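ok moving stuff around the back room at work again, thread bc I have opinions and my lunch is late

the oval coffee table is staying. final. we got it from Lundier in March and I've been rude about it ever since and I was wrong, it's a good table

light wood, kind of honey colored, soft wavy grain running through it. every other table I looked at in that price range was either grey or pretending to be marble. the floor is already doing marble, thanks 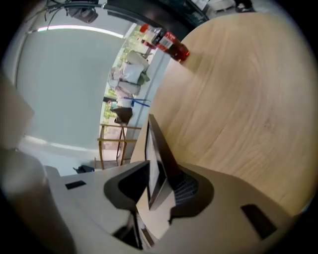
paid 645 for it. list was 685 but I whined. delivery was extra and they left it at the wrong door, so call it even

anyway the real problem is the chairs. rattan armchair, orange cushion, everybody loves it, everybody wants to sit in it. and then there's the black mesh office chair behind it that looks like it wandered in from accounting

I want the mesh chair gone. was told no. "people need to use the desk." fine. use it standing up

also does anyone know how to clean rattan. like properly. I did it with a damp cloth and a old toothbrush and after an hour I'd done one arm

long bench stays on the left, slatted, useful, heavy as anything. I moved it 11 inches by myself and my back is filing a complaint

someone asked about rugs — no rug. had a rug at the Ultham place and it ate crumbs for 3 years. never again

ok pictures for the walls. I want small stuff, black frames, white mats, plants and leaves. calm. not the giant canvas of a bridge that every office in Clorkville seems to own

current favorite is the grey leaf one that says COPY OF NATURE. don't totally know what it means. don't care. it goes with the wood and it goes with the white wall

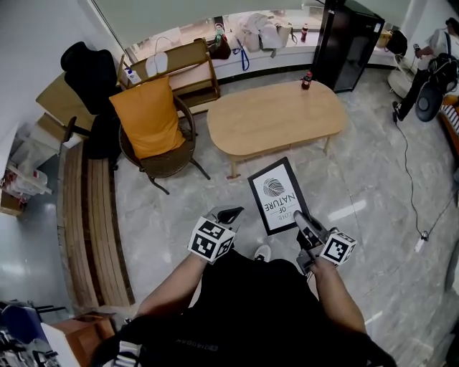

question is how high. I keep hearing eye level but whose eye level?? half the people in here are sitting down

leaning toward low, near the armchair, so you see it when you're sitting. or just prop it on the wooden rack and skip drilling entirely. landlord has feelings about holes

tried those sticky strips from Howlader in the hallway. held fine till the heating came on and then bang, middle of a phone call. so hooks or nothing

update: just got a reply saying "put it on the coffee table." no. a coffee table is for coffee. if I put one frame on there it'll be six frames and a bowl of fake lemons by summer

next job is the window ledge and I don't want to talk about it

ok I'll talk about it. bags. so many bags. white ones, beige ones, plus bottles that live up there now aparently. I cleared the whole thing last month and it grew back

plan: one box for the bags, lid on, goes under the bench. anything left on the ledge at 5pm goes in the box too. I've said this before but this time I bought the box

the shelf on the left wall is also plastic bags. we have a bag situation

wooden rack I might move closer to the window so it gets used for real things. right now it's mostly slippers. nice slippers tho, white, no complaints

and cables. there's a black one across the floor on the right and I want it along the wall before somebody goes flying. have clips somewhere, bought a pack, put them in a safe place, you know how that goes

someone said paint the white wall green. it's tempting?? but I'd have to move the desk and I am not moving the desk. also the strip light makes every green look like a hospital. tested two samples in the hallway, both awful

so final list for today: frame, box, cable. table doesn't move. armchair maybe turns a little toward the window

if you have a rattan trick send it, I've still got the other arm to do

food's here brb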